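Depth dropping out on clear glass, planner keeps going through it
Forum: Perception and Planning
8 replies

tapioca_joint
Wed 13 February
Stuck on this since the Weveck 2 upgrade. Two arms, wood table, brass candlesticks and clear glasses, goal is everything in the tray. Brass segments fine. Glass gives me holes in the depth map, so the collision world thinks there's nothing there and the planner draws a nice straight line right thru it. Low view first, then two from overhead at different moments.
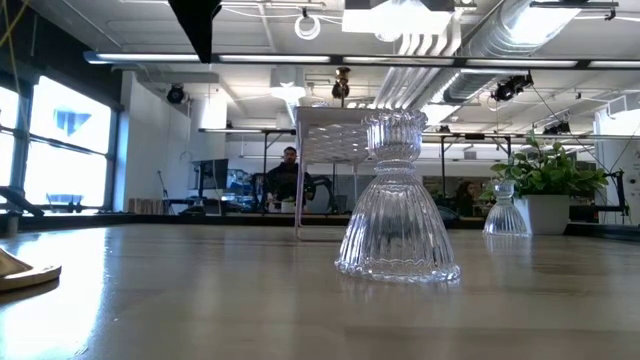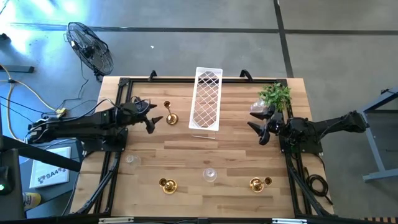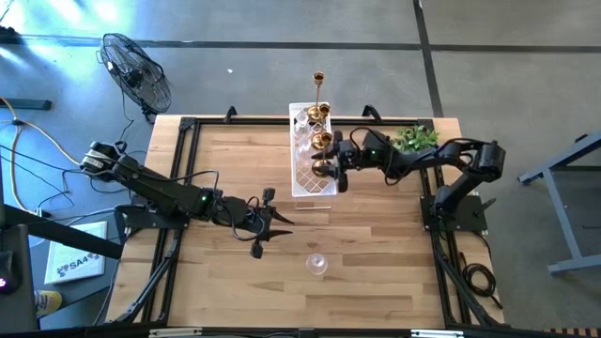 What I've tried so far

- hole filling on. Fills with table depth, so useless
- Jirkell transparent-object node. OK on the big ribbed piece, loses the small cups
- padding everything by 2 cm. Now no grasp near the tray is reachable

Left arm logs show 380 rejected grasps out of 1,000 samples before I even get to collision checks. Any ideas welcome, short on time.

mudlark9
don't fill the holes. treat them as obstacles. hole + RGB edge around it = something's there. been doing it that way since September, works

Sunita Nakamura
Disagree with mudlark9, at least for this room. Look at the low view, there's window glare all over that tabletop. You'll get holes from the shiny wood too and the arms will refuse to move. Brass will do it as well.

mudlark9
so require the edge. glare doesnt have a closed outline

Sunita Nakamura
Glare off a polished candlestick absolutely can. Fit known meshes to the RGB instead. Small set of objects, you probably have the shapes already.

tapioca_joint
Have meshes for the candlesticks, not the glasses. Scanning clear glass is its own fun

gakus_fan
Matte spray, scan, wash it off. Or just model it as a cylinder. For a collision shape who cares about the ribs. The Gakus tool has a fitter, docs link on their page is 404 right now but the package installs

Hutchins_rd
Separate thing. In the last shot the right arm has a candlestick over the tray and there's small glass in there already. Are you adding the held candlestick to the robot model after the gripper closes? If not, your collision check ends at the fingertips. Bit me for weeks, blamed the camera the whole time.

tapioca_joint
...no I am not. ok. Adding attach-on-close now, plus cylinders for the cups. Keeping Jirkell for the ribbed piece only. Still want to try the edge thing w/ mudlark's rule on a side branch, will post the config if it doesn't freeze everything

Sunita Nakamura
Post it either way pls. Log the hole mask with the blinds open and closed if you have blinds.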